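October, bench 2, started 9.40

Carrying on with the shelf-life trial on the plain oat biscuits for Avholm. Twelve packs came out of the warm cabinet this morning, all from the Birum batch. Weighed each one before opening. Mean gain since packing is 5 g per tray of 100 biscuits, higher than I'd like.

Snap test next. Packs from the back of the cabinet broke cleanly. Two from near the door bent a bit first and left a ragged edge. 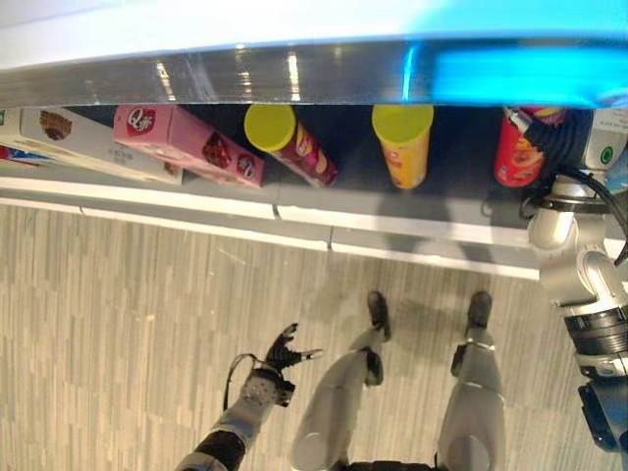 Re-ran the moisture on those two in case the balance had drifted. Same answer. Checked the balance with the test weight anyway and wrote it in the front of the log.

Ankica Hodžić thinks the end seals are the trouble and not the film. She has seen it before with the Clurel film when the jaws run cool. Jaw temperature on the packing sheet is 104, and the sheet for the earlier batch is missing, so there is nothing to compare it with. Have asked Radonjić for a copy. 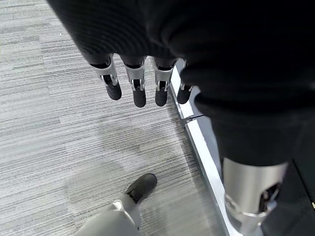
Dye test on the seals after lunch. Used the blue, left it five minutes, wiped off. A thin line crept in at the left corner on both of the soft packs. No creep on the good ones. Kept the cut ends in a labelled bag in drawer 5.

Taste was fine on everything, slightly flat on the soft ones. No rancid note.

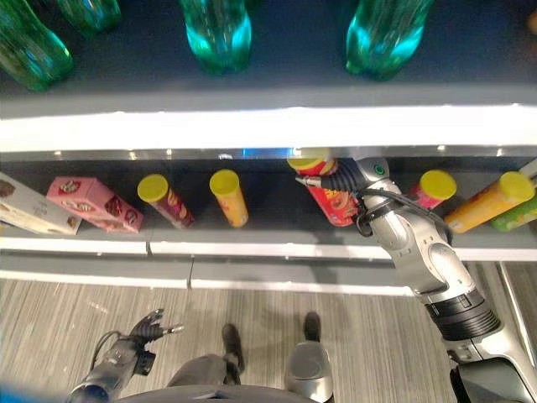
Put the remaining packs back, but swapped front and back rows so the door side gets a turn. Taped a humidity logger to the inside of the door.

To do: order more dye, chase the missing sheet, ask Ankica whether we can get a short run with the jaws set higher.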